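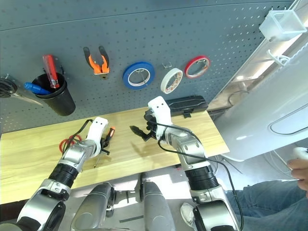
Bench 2 pegboard. Pliers up next to the cup; blue, white and red tape on hooks.

6 August 2019

Spent the morning on the pegboard over bench 2. The layout we drew up in December has drifted, mostly because the hooks get moved when someone wants a bigger roll up there and then stay moved. The aim today was to settle which things hang and which go in the box drawer, and to write it down this time.

Tape first. Blue goes in the middle on the long hook. Red goes to the right of it. The white roll is a nuisance. It is narrower and slides towards the tip of the hook, so it needs one of the Pluston hooks with the turned-up end. We have a bag of 50 of those under stores number 1529, nearly all unopened. Clear tape has no hook yet.

Cup: red screwdriver and the blue-handled one, nothing else. With four or five things in it the cup tips forward and the wire lifts out of the lower hole.
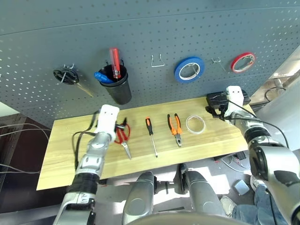

Still to find places for: red scissors, orange and black screwdriver, pliers, clear tape.

The black-handled scissors can stay on the left. I would put the red pair on the hook beside them, but the handles foul each other if the gap is under 30 mm, so one hook has to shift left by a hole. Prindmont sell a double hook that might do both pairs. Not ordered.

Orange and black screwdriver: could hang by the handle if we had a ring holder. Trivell do a set in their catalogue, page 196. For now it lives on the bench top, shaft pointing towards the front edge.

Pliers hang jaws down on a single peg. They keep coming back to the bench because the peg is tight on the handles. Opened the gap slightly with a second peg and will see how that goes. 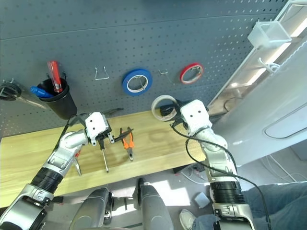 A note left in the margin of the last page asks for masking tape to be kept off the board altogether, as the edge picks up dust from the holes and then won't tear clean. Fair point. Masking tape goes in the drawer with the lid on.

Utility knife is the one I am least sure of. Hung up, it is easy to find, but the blade has to be in first and people forget. Tried it next to the blue tape, on the bent wire hook, and the handle is too fat for it. The Morikawa clip from bench 4 fits but is on loan until they finish over there.

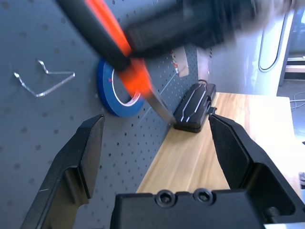 The bench 4 log has a line against this, saying they gave up hanging knives and use a shallow tray at the back of the bench, blade end to the wall, with spare blades kept separately. Worth copying. There is a tray in the cupboard that would fit.

To do:
Move scissors hook left one hole
Turned-up hook for white tape
Hook for clear tape
Tray for knife
Redraw the layout and tape it inside the cupboard door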